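Do You Need a Plate Just for Bread?

I have been skeptical of bread plates for years. A slice of sandwich bread is happy on a paper towel. But the Stenen catalog says a round with a ringed surface "lets the crust breathe," and I wanted to know what that means for a square slice that came out of a bag.

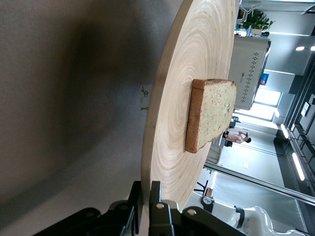 One slice, right in the middle of the rings.

It looks nice, I'll give them that. The rings draw your eye straight to the bread, and the pale color goes with my gray tabletop. Does the crust breathe? I couldn't tell you. I ate 2 slices off it over lunch and they tasted like the 9 others in the bag.

My other complaint is size. A big round is a lot of plate for one piece of toast, and my cabinet has shelves 16 inches deep that were already full – mostly of things I bought for reasons like this one.

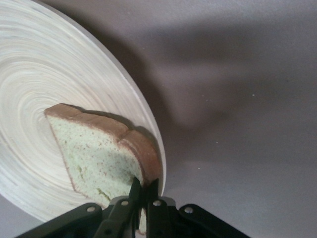
Over by the rim, crust and all.

The raised edge might be good for crumbs. I still wipe the table after every sandwich, so I'm not ready to call that a feature. I'll keep it out through October and see if I reach for it when there's no blog post to write.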